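Review: Zurnorbridge Deployable Bridge Planning Suite, Second Release

The Zurnorbridge suite is intended for engineer staffs who must decide, often at short notice, whether a column of military vehicles can cross a given river, culvert or civilian road bridge. It combines a load classification calculator, a route database and a reporting module that produces crossing orders in a standard layout. The publisher, Redier, supplies it to defense ministries and to training establishments. This review covers the second release, evaluated over 24 days by the engineering studies section at Grikent.

Installation was carried out on a closed network with no outside connection. The supplied instructions were complete and accurate, apart from one page on user permissions that still refers to menus from the earlier release. Staff who had used that release needed a single morning to become familiar with the new one. Those with no prior experience required 2 days, chiefly to learn the abbreviations used in the route database.

The calculator is the strongest part of the product. An operator enters span length, deck width, construction type and observed condition, and receives a load class for both wheeled and tracked vehicles. The section compared the results with hand calculations for 76 bridges of varying age and design. Agreement was close for steel and reinforced concrete spans. For masonry arches the software was consistently more cautious than the hand method – a sensible choice for planning purposes, although it may rule out crossings that an experienced reconnaissance officer would accept.

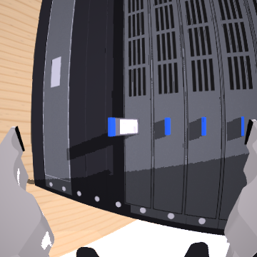 Can the suite be used by a unit in the field without access to a headquarters network? A reduced version runs on a single laptop and holds the calculator and one regional map set, but crossing orders must be transferred to the full version before they can be approved.

The route database is less satisfactory. Searches by road number or grid reference are quick, and the results can be sorted by the lowest load class on each route. Editing is slow, however. A change to one bridge record requires the operator to close and reopen every route that includes it, and the software gives no warning when a route is still showing the old figure. During the evaluation this led to one draft order that listed an outdated limit. The error was found at review, but the risk should be addressed before the product is adopted widely. Redier has stated that a correction is planned for November.

Gebhard Hämmerli, who led the evaluation, also raised concerns about the reporting module. The standard layout is clear and prints well, yet it cannot be adapted to national forms without a separate license. Several smaller forces use their own formats for convoy spacing and speed limits, and they would have to copy these entries by hand.

Nghĩa Dương reviewed the training material. The 20 exercises progress at a reasonable pace, and the worked answers are thorough. The exercises on damaged bridges deserve particular mention: they require the student to record what is unknown about a structure as well as what has been measured. The section on floating bridges is thin by comparison and makes no reference to current speed.

A comparison with the Santoso planning package, already in service at Grikent, is unavoidable. Santoso has the better database and a more flexible set of reports. Its calculator is older, and it handles combined loads, such as a tank on a transporter, with less precision. Units whose main task is route classification will gain from the Zurnorbridge product. Those that mainly issue movement orders have little reason to change at present.

The section recommends a limited purchase for engineer schools and reconnaissance units, with a further assessment of the route database once the correction has been released. Existing Santoso licenses should be kept in force until that assessment is complete.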